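Saturday help wanted at Joubert Stationers

Hello! I'm Ayanda, I run the shop on the corner by the bus station, and I'm after one more person for Saturdays. We've been selling paper, pens and school bits here for years, and lately the weekends have got away from us a bit (the queue went past the greetings cards last week, lovely but hard work).

You'd be on the till some of the time and out on the floor the rest, helping people who come in wanting "the same pen as last time" and filling up shelves. Parents buying for school tend to want whiteboards, exercise books and glue, usually all at once, and August is when it goes completely mad. If you can do a few extra weekdays that month I'd be thrilled, but say so if you can't.

I don't mind whether you've worked in a shop before. Clifford came to us from a bakery and he now does all our ordering – I'd be lost without him. What I do need is somebody who turns up on time and likes chatting to customers, even the ones who take 20 minutes over an envelope.

Small whiteboards like the red-framed one are the sort of thing you'd be asked for all day long, along with the pens and rubbers to go with them.

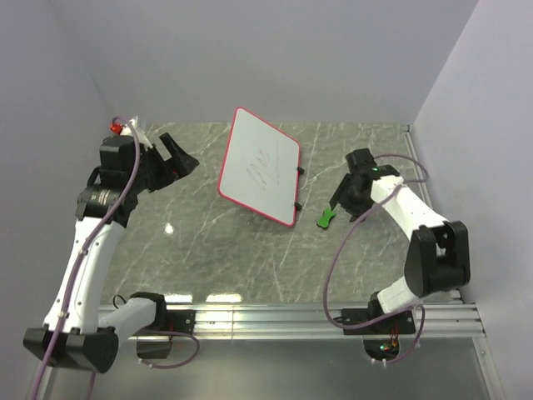
Hours and how to apply

Saturdays, half past eight till five, with an hour for lunch and as much tea as you can drink. There's a staff discount too, and you can use it on anything except stamps.

Write me a few lines about yourself, by hand or typed, and drop them in at the till or push them through the door. Please put a phone number on it! Kgomotso Mahlangu will ring you to fix a time for a chat, and she's in every day except Monday. Closing date is Sunday, January 23, 2022.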